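4.2 Heating food on a plate

Applies to the two-dial Savari countertop model. The Prosaven leaflet packed with some units promises even heating "every time." Ignore that and follow the steps.

1. Set the microwave on a flat table that doesn't wobble. Leave the back clear so the cable isn't pinched.

2. Open the door all the way and look inside before you load anything. Check that the turntable is seated. If it rocks when you press the rim, lift it out and set it down again.

3. Find the two round dials. The larger one has a small red mark on its face, with printed symbols and dots set around it. The smaller one sits lower and to the right.
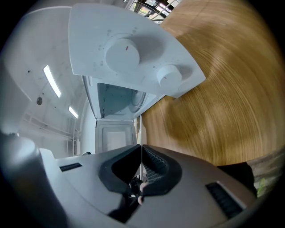
Imke Pfeiffer wrote in after the first edition that she had never trusted a dial for anything under a minute, and that she turns hers well past the setting and then back again. We tried it her way and got steadier short times, so it is now step 6. She also asked what the symbols are good for. Less than you would hope. Go by the food.

4. Put the food on a round plate that can turn without touching the walls. Spread it out flat. A heap heats at the edges and stays cold in the middle, whatever the leaflet says.

5. Close the door until it catches. Pull on it once to be sure.

6. For 60 seconds or less, turn the timer past 2 minutes and bring it back to the time you want.

7. When the time is up, wait 15 seconds, open the door and stir or turn the food. Test the middle. Give it more time if it needs it.

Caution: Plates can get hotter than the food on them. Use a cloth.

Caution: Don't run the microwave empty to "warm it up." Senorum's older booklet suggested this. We can't see what it would achieve.

Note: "Microwave safe" stamped on a dish tells you little about how hot the rim will get. Try a new dish on a short time first.
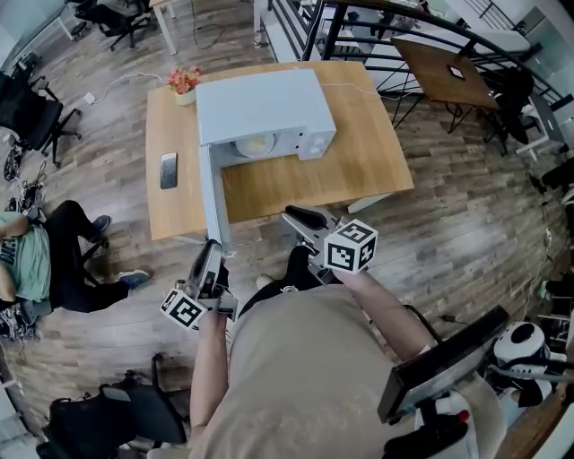

Fig. 4-2. Door open, plate inside.

If the plate stops turning partway through, go to section 4.5.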